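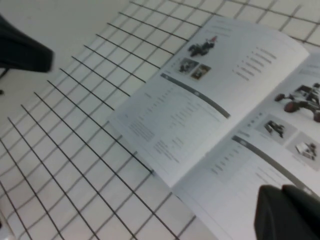
# Put the fault on the page

I love a spec sheet. Give me an open booklet with robots all over it, a black many-jointed thing on one side and a chunky vehicle on red and dark wheels on the other, and I'm happy for an entire evening. I read the columns of figures first and look at the pictures second, and I have done so since I was old enough to send off for brochures.

So please take what follows as coming from a fan. I think our booklets leave out the best bit, and I learnt that from a floor.

In October our workshop at Trovcombe had a grip fault on the small machine we call Wei. Wei's job is dull and wonderful: it picks up flat things. Leaflets, thin books, folded card, anything that gives a gripper very little to get hold of. Over the month it made 1491 pickups and failed 77 of them, and most of those failures were harmless. The fingers closed, the paper stayed where it was, and Wei tried again.

A handful were a different sort. The fingers closed on nothing, the controller decided it was holding something, and the arm set off for the drop point at full travel speed with its next move already planned. On one of those runs it was still pressing down on the floor when it started. It dragged, the wrist joint took the load sideways, and the arm stopped with a crack that I felt in my teeth. No one was hurt. A person kneeling to straighten the page could have been.

The cause was lovely once we found it (I know, I know, but it was!). Glossy paper lifts at the edges. A finger coming down on a raised corner feels a push back, and the push back from a springy page looks very much like the push back from a page held between two fingers. The software had one threshold for both. We had tested it for 500 cycles before October, all of them on matt card lying perfectly flat, and it passed every time.

The fix took an afternoon. Wei now closes, lifts a little, and checks the force again before it's allowed to travel. If the second reading doesn't agree with the first, it opens and backs straight up, slowly. We've since done 1000 cycles on the glossiest, curliest paper we could find, with no false grips. I'm chuffed with that, and I also know what our last clean test run was worth, so the kneeling rule stays: arm powered down before anyone's hands go near the floor.

Now, the booklets. When I wrote to Rotness, who supply the finger pads, they already knew. They were kind and quick, and they sent me a note they keep for customers who ask, with a paragraph on curled paper that would have saved us a wrist joint. You had to ask for it. At Arkport, where I gave a short talk on all this, people came up afterwards with their own stories - shiny tiles that confuse a floor sensor, a cable that only snags when the arm is folded, a stop button that can't be reached from the side where you'd actually stand. Each was known to the maker. I hadn't seen any of them in print.

I'd like a box on every spec sheet, right under the payload and the reach, headed "Known to go wrong". Three or four lines would do. What it misreads, what it does next, where to stand.

People tell me this would scare off buyers. I can only speak for myself, and I would read that box before anything else and trust the rest of the page more for it. Anyone who has run a machine for a month knows it has bad days. A school or a small workshop buying its first arm doesn't know that yet, and they're the ones most likely to be kneeling beside it.

It would make better reading, too! Payload is a number. A gripper fooled by the curl of a page tells you how the thing senses, what it assumes about the world and how fast it commits to a guess. I learnt more about Wei in the two days after that crack than in the whole summer of smooth running.

We've written our own box in the meantime. It's taped inside the lid of Wei's case, it has four lines so far, and there's room underneath for a fifth.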